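Kirnby Building, Lower Level and First Floor
Fire and General Safety Inspection: Checklist with Comments
Form 3914
Date of inspection: 24 Sep 2021

Items are marked OK, ACTION or N/A. Comments follow where the inspector had something to add. Items marked ACTION are to be closed out by the building manager and signed off on the back sheet. Items carried over from the February inspection are marked with a C.
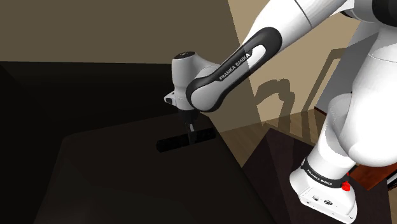
Form 3914, page 12

1. EXITS AND ROUTES

1.1 Exit doors open fully from the inside without a key. OK
1.2 Exit signs lit. ACTION
Sign over the rear stair door is out. Lamp and battery both need replacing. The sign at the loading door is dim but can be read from the far end of the hall.
1.3 Routes clear to full width. ACTION (C)
Flattened cartons are stacked again outside the mail room. Same comment as February. The recycling pickup should be moved to an earlier slot, or the cartons kept inside the mail room until it comes.
1.4 Stair treads and handrails sound. OK
Rear stair handrail was loose in February and has been refixed.
1.5 Floor plan posted at each level. OK
The first floor plan still shows the old Mazza suite as two rooms. The wall came out last year. Replace at next printing.

2. FIRE DOORS

2.1 Doors close and latch on their own. ACTION
Door 19 stops short of the latch. Closer arm needs adjusting. Door to the supply closet was held open with a wedge. Wedge removed and handed to the front desk.
2.2 Seals in place and undamaged. OK
2.3 Gap at the bottom of door within limits. OK
Door 12 is close to the limit. Check again next time.

3. EXTINGUISHERS

3.1 In place and on brackets. OK
3.2 Tags current. ACTION
Sostex serviced the first floor units but the lower level tags have not been punched. Call Sostex and ask for the service record before paying for a second visit.
3.3 Gauges in the green. OK
3.4 Access not blocked. OK
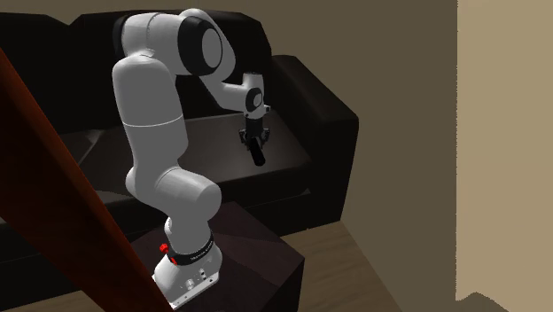 Seating area, Kirnby Building

4. FURNITURE AND FINISHES

4.1 Upholstered seating carries a flammability label. ACTION
Labels are missing from two armchairs in the waiting room. If the purchase papers can be found, attach copies to this form. If not, the chairs should be replaced.
4.2 Seating kept away from heaters. OK
4.3 Curtains and wall hangings treated. N/A
Blinds only.
4.4 Shelving fixed to the wall. ACTION (C)
The tall unit in the records room is still free-standing and is loaded mostly at the top. Move the heavy binders down until brackets are fitted.

5. ELECTRICAL

5.1 Panels closed, labeled and clear in front. OK
Circuit 58 is labeled "spare" but is live. Trace it and correct the label.
5.2 No extension cords used as permanent wiring. ACTION
One in the break room, behind the refrigerator. An outlet is needed there.
5.3 Covers on all outlets and switches. OK
5.4 Cords free from damage. OK 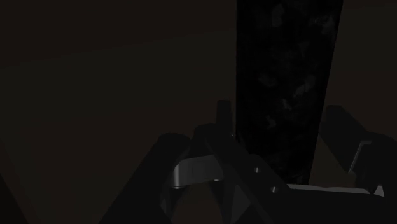

The break room microwave was unplugged at the time and was not tested. Its cord looked sound, but it should go on the list for the next appliance check along with the two desk fans in the Dandon office, which are used only in summer and tend to be missed.

6. ALARM AND EMERGENCY LIGHTING

6.1 Panel shows normal, no faults. OK
6.2 Monthly test entered in log. ACTION
Two months have no entry. The front desk thinks the tests were done and not written up. Do not fill these in after the fact. Note them as missed.
6.3 Emergency lights come on at test button. OK

7. FIRST AID

7.1 Kits stocked and in date. ACTION
Eyewash in the lower level kit is out of date. Bandages low in both.
7.2 Kit locations signed. OK

Copies to: building manager, Dandon office, front desk binder.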